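In defense of the tray with walls

I have worked for many years in places where small metal parts are made, washed, checked and sent away. I learned the work in Brøndum, in my own language, and I continued it in Eltgate, in a language I had to borrow. In both places I had the same argument with my colleagues, and I have never won it completely. The argument is if small parts should lie each in its own place, or if they can lie together in a box.

My opinion is that they should lie each in its own place. I want to explain why, and I will try to be fair to the box.

The box has good friends. It is cheap, it is quick to fill, and you can push it under a table with your foot. When a lathe has finished a run of 945 bushings, the most natural thing in the world is to let them fall into a bin and carry the bin to the next person. A foreman who must pay for the hours will look at somebody placing bushings in small squares with two fingers and he will suffer. I understand him. I have been responsible for the hours too, for a short period, and I also suffered.

But I ask you to listen to a bin when it is carried. Everybody who has worked near one knows this sound, a kind of dry rain. The sound is edges hitting bores and bores hitting edges. A chamfer that was cut cleanly in the morning has small bright marks on it by the afternoon. For a garden gate this is of no importance. For a part that must slide on a shaft it is of great importance, and then a person sits with a loupe and decides which marks are too deep. The time that we saved at the lathe we spend at the loupe, and the work at the loupe is slower and worse for the neck.

In Eltgate we had one order, 121 pieces, with a fine edge on both ends. They came to us from the turning department in a plastic bag. A bag! Inside a box, yes, with the label written very nicely. We sent 31 of them back. The customer was polite and the turning department was not, and for some days we ate lunch at different tables. The next order from the same customer came to us in trays. The lunch tables took longer to repair.

I do not say that the tray solved everything. There was also a new tool in the machine, and somebody had cleaned the chute. A careful person must admit such things. Still, I know which of the changes I would keep if I could keep only one.

There is a second reason for the tray, and for me it is the stronger one. A tray can be read. When the parts lie in rows, an empty square speaks to you from the other side of the bench. You do not need to count, you only need to look. A bin never tells you anything of this kind. It is full, or it is half full, or somebody has shaken it and it looks different. In Brøndum we weighed the bins on a scale to know the number, and I remember many serious discussions about whether the scale was lying.

With rows you can also remember. If the first piece in the first row is the first piece from the machine, and you keep this order until the end, then a fault that begins in the third row began at a certain hour. You can go back and look for what happened at this hour. Maybe the insert was changed, maybe the door was open and the coolant pump was switched off for ten minutes. Once the parts are poured together this knowledge is gone, and no clever person with a computer can bring it back.

Here my colleagues say: you speak as if a tray costs nothing. It is true that it costs. A good one, with a thick rim that does not bend when you lift it with one hand, costs more than I would like. The cheap ones from Zimby that we tried for one season had walls so thin that they became wavy after the hot wash, and the parts leaned on each other like tired passengers. We went back to the heavy type. I prefer the blue one, and I will defend this also, although some people think it is only taste. Bright steel on gray plastic is hard to see at four in the afternoon in October. Bright steel on blue is easy, and the eye of a person who has looked at rings since seven in the morning deserves something easy.

The shine is a problem with glossy plastic, this I accept. Under a lamp directly above, the tops of the walls become white lines and you see them better than the parts. The cure is to move the lamp to the side. It took us a surprising time to find it, and during this time two persons asked for matte trays and one asked for new glasses.

My colleagues also say that a tray is slow. Yes. Let us look at where the slowness is. To put a part in a square takes a moment longer than to drop it. To take it out again takes a moment less, because your fingers come down on both sides of it and there is nothing else to push away. In a bin you must dig, and at the end you chase the last ones in the corner with a fingernail. Nobody includes this chasing in the calculation. I have done the comparison with my own hands, on a Thursday when there was little work. I will not give the result as science. Only the first half of it was in favor of the bin.

The size of the square matters more than people believe when they order. If it is too large, the part rolls and lies down, and you have only a small box with one part in it, which makes noise again. If it is too small, you cannot get your fingers in. I like when a short part can stand on its face with the hole pointing up, with enough air at the sides for a fingertip. Then you can see through the bore directly from above, and a chip that is sitting in there has no place to hide.

And please, do not stack full trays higher than the edge of the bench. We had a pile at Plirkaslow, where I helped during one winter, and it went down the stairs. I have never before seen so many well sorted things become unsorted in such a short time. The supporters of the bin were very kind to me that day, and I noticed it.

I think this question is a little larger than the workshop. At home I have a drawer with screws, batteries, two keys I do not recognize and a thing from a curtain. It is a bin. I open it when I need something, I move everything with my hand from left to right, I close it and I go to the store and buy the thing again. I own 20 wall plugs of the same size because of this drawer. My wife has a sewing box with divisions, and she has never in our marriage bought a button that she already had. I have mentioned my opinions about trays to her and she asked me, very calmly, about the drawer.

So I do not pretend that I am an orderly man. I am a man who becomes more orderly when there are walls, and I believe that most people are the same. We are asked to be careful all day long, by signs, by meetings, by the paper on the door of the changing room. A sign does not hold a bushing. A wall of plastic two fingers high does it the whole night, also when the careful person has gone home.

What I would ask of those who buy for workshops is modest. Before you order the next pallet of bins, give one bench a set of trays for a month. Put a steel sheet with holes beside it, so that the parts have somewhere clean to wait, and let the people at this bench say afterward what they want to keep.

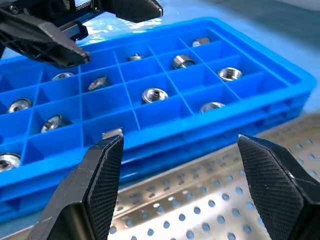

They will complain in the first week. I complained too, in Brøndum, in my first month, when I was sure that I had been hired to do something more important than putting rings into squares. In the second week ask them again, and ask the person with the loupe before all the others.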